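Home Contents A–Z Subjects Search

Drape (cloth)

Drape is the way a piece of cloth hangs under its own weight. It covers the depth of the folds, the number of them, how sharply they turn and how they move when the cloth is disturbed. Drape is one of the main reasons why two fabrics of the same fibre, colour and price can look so different once they are made up, and it is a delightful thing to study, as almost all the material needed is already in the house.

The word is used both for the property ("a cloth with good drape") and for the thing itself ("the drape of a skirt"). In older trade writing it overlaps with "hang" and "fall". "Handle", sometimes "hand", is a related word but a separate one, and refers to how the cloth feels between the fingers. A cloth can be rough in the handle and still fall beautifully.

How folds form

Paper and cloth are both thin and both bend easily, yet they behave very differently when laid over a ball. Paper creases and sticks out in points. Cloth gives way, because its threads can shift and pivot where they cross. The small squares between the threads turn into small diamonds, and the sheet can curve in two directions at once. This sideways give is called shear, and it matters as much to drape as softness does.

When a cloth is laid over a round support, the part on top stays flat or nearly so, and the part beyond the edge has to go somewhere. There is more cloth at the outer rim than the space below has room for, so it buckles into waves. Gravity pulls the waves downwards and they settle as folds. A light, limp cloth makes many small folds. A stiffer one makes a few wide ones, and a very stiff one may hardly fold at all.

The number of folds is partly a matter of chance. Lift the same napkin off the same upturned bowl, drop it again, and it may well settle with one fold more or fewer than before! Careful testers repeat each trial several times for this reason and turn the cloth over halfway through, as the two faces often give different results.

What affects drape

Fibre. Silk, viscose and fine wool are known for falling softly. Linen is crisp when new and loosens with years of washing, and this is a large part of its charm. Cotton can be almost anything, from floppy muslin to canvas that will nearly stand up by itself.

Weave or knit. A plain weave crosses its threads at every step and holds them firmly. Twill and satin weaves let each thread pass over several others before it dips under, leaving more freedom to slide. Knitted cloth is made of loops and generally drapes more closely than woven cloth of the same weight.

Weight. Heavy cloth is often assumed to be stiff, but weight also helps to pull folds down. Some of the finest drape of all is found in heavy silk crêpe and in wool jersey, which are supple and have plenty of weight behind them.

Grain. Woven cloth hangs differently depending on how it is turned. Along the length or across the width it falls in straight, steady folds. On the bias — that is, at a slant to both sets of threads — it shears freely, clings and ripples. Dressmakers often leave a bias-cut skirt hanging overnight before marking the hem, as it will drop by uneven amounts.

Finish. Starch, size and resin glue the threads together and take away their freedom. Washing often gives some of it back. Fabric softener makes threads slip over each other more easily, although on towels it also makes them less good at drying.

Seams and hems. A seam is a stiff line. Running down a panel it will often fix the place of a fold, and running across it can stop folds dead. A deep hem adds weight at the bottom and steadies the cloth, hence the small lead weights once sewn into the corners of good curtains.

Measuring drape

The usual laboratory method is pleasingly simple. A round piece of cloth is placed centrally on a smaller round disc, and the outer part is left to hang. Light is directed along the upright axis so that the draped cloth casts a wavy shadow, rather like a flower with rounded petals. The area of the shadow beyond the disc is compared with the area of the flat ring of cloth that overhangs it. The result, given as a percentage, is called the drape coefficient. A low figure means a limp cloth and a high figure a stiff one.

Before cameras were cheap, the shadow was traced on to paper, cut out and weighed. The method is still taught at the textile school in Flulton, where students compare their paper result with one worked out from a photograph. The two agree well if the scissors are sharp.

A single figure leaves a good deal out. Two cloths may share a coefficient while one has 4 broad folds and the other 8 narrow ones, and most people would say at once that they look nothing alike. Test reports therefore tend to give the fold count too. The Plindden pattern collection, which holds 1,076 swatches of household and dress cloth, records 3 things for each: the coefficient, the fold count and a short note in plain words. The notes are wonderful reading. "Falls like cold custard" is entered against a wool and silk mixture woven in Alvarado.

Drape in motion

Still drape tells only part of the story. A skirt, a flag or a curtain by an open window is always moving, and cloth that hangs well at rest may swing badly. Springy cloth returns to its folds after being disturbed, while limp cloth tends to settle in new ones. Dancers and stage costume makers care about this a great deal, and will often choose a fabric by walking up and down with a length of it pinned at the waist.

In drawing and sculpture

Artists have studied drapery for as long as they have shown clothed figures. Students are commonly set to draw a cloth pinned to a wall at one point, then at two, before going on to cloth laid over solid shapes. Each arrangement has its own kind of fold. One point gives long pipes spreading from the pin, and two give swags that sag between them. The drawing school at Drastero begins every Monday with a short drapery study, always in plain cloth, as pattern hides the shadows.

Grey is a favourite colour for this sort of practice, and a rounded support is a favourite shape. A grey cloth over a rounded top comes down from the crown in soft vertical folds, with the front hanging like a hood.
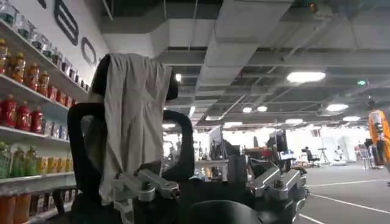
Related articles

Bias cut
Crêpe
Curtain weights
Handle (textiles)
Hems and hemming
Muslin
Pleats
Satin weave
Starch
Twill

Back to top Previous: Drape cutting Next: Drawloom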